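Wrist camera trial: good numbers, thin evidence

The Tredbridge lab has spent the winter deciding whether to move its two-finger grippers from a fixed overhead camera to one mounted at the wrist. The vendor, Jemen, says the switch pays for itself. Its sales sheet promises fewer missed grasps and less time spent on calibration. We asked for the test conditions behind those claims and received a second copy of the sales sheet.

So we ran our own comparison, starting in simulation. Muthu Fernandes set up 200 pick attempts with each camera position, using the same arm model, the same controller and the same set of small parts. The overhead view finished with 117 successful picks. The wrist view finished with 80 more than that, a result good enough that two people in the Monday meeting wanted to place the order before lunch.

I would hold off. A gap that wide usually means one side of the test was set up badly, and I think the overhead camera got the short end. It was placed where our old bench camera used to hang, a spot picked years ago for a different table. Muthu agrees it could be moved and has offered to rerun that half. 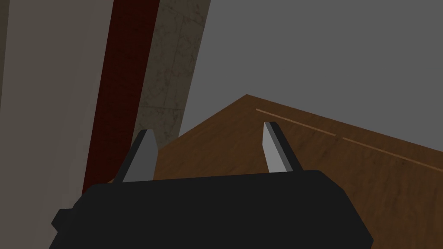 Bhavana Bangera

The wrist view has its own problems, and the simulator is kind to them. The black gripper housing takes up a good part of the bottom of the picture, so anything close in under the hand is hidden. With the fingers open and nothing between them, you get a clear look at the tabletop beyond. Fine for lining up an approach. I am less sure what the controller has to work with once a part is between the fingers and blocking that same gap.

Then there is the rendering. The simulated wood has a faint, even grain and a single light line across it, and the gray wall behind is perfectly flat. Our real benches have tape, scratches, oil and a ceiling light that flickers when the compressor kicks in. None of that was in the test. Neither was cable drag, and a wrist camera means one more cable running down an arm that already eats them.

Iyer, the other supplier on our list, makes a slimmer housing that should block less of the view — at least on paper. Its quote came in at $1547 per unit before mounting hardware. Jemen's quote leaves out the mounting plate too, and neither company would tell us what a replacement cable costs.

What I want before anyone signs is a rerun of the overhead half with the camera in a sensible place, then the same parts on the real arm, under the real lights, with both housings. If the wrist camera still wins, I will sign the request myself. Muthu has the scene files and will share them with anyone who wants to try a different overhead position. Send him your coordinates, and please write down which table model you used, as there are two in the folder with the same name.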